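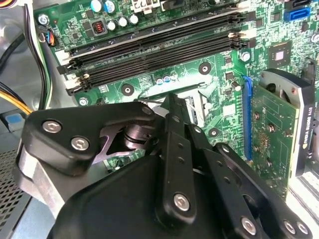
# The Binosstead quiet case, after a winter under my desk

I bought the Binosstead for one reason: my old computer sounded like a hairdryer in a biscuit tin, and my sister had started asking, on the phone, whether I was out somewhere. It cost £125 from Rekville, who sent it in a box large enough to live in.

First, the good news. It's quiet. With both side panels on and nothing much going on, I can hear the clock in the hall, and I now know that the clock in the hall is annoying. Under load there's a low hum, the sort a fridge makes when it's thinking. My old Flarnitz managed that noise while switched off at the wall, or so it felt.

Moving everything across took me an evening and most of the next morning. The manual is a single folded sheet with drawings by somebody who has had a computer case described to them over a bad line. Step 4 shows the board going in. Step 5 shows the board in, with the lid on, and a small smiling face. What happens between the two is your own affair. Mine involved a dropped screw, a torch held in the teeth and some language.

Room inside is decent. You can get a whole hand round the processor socket without skinning your knuckles, and the gap behind the board takes a surprising amount of badly tidied cable. Long graphics cards fit up to 300 mm. Mine is shorter and has so far not complained.

Now the grumbles:

- The front door is held by magnets that would struggle with a shopping list. A passing cat opens it.
- The dust filter slides out from the back, so cleaning it means dragging the whole thing out from under the desk. I've cleaned it once.
- There are 2 USB sockets on the top, placed so close together that you may use one.
- The "soft-touch" finish collects fingerprints like a police station.

I did look at the Joo, which is £49 and comes in white. A friend, Agnes Crichton, has one and is very happy with it, but she also has her radio on all day. If you don't mind a bit of fan noise, save your money and buy the Joo and a decent lunch.

Rekville were fine, by the way. One of the rubber feet was missing and they posted me a new one without making me send a photograph of its absence.

Would I buy it again? Yes, probably, though I'd fit a bit of tape to that door on the first day. It goes back on its side in June, when the new drive arrives, and I'm already not looking forward to step 4.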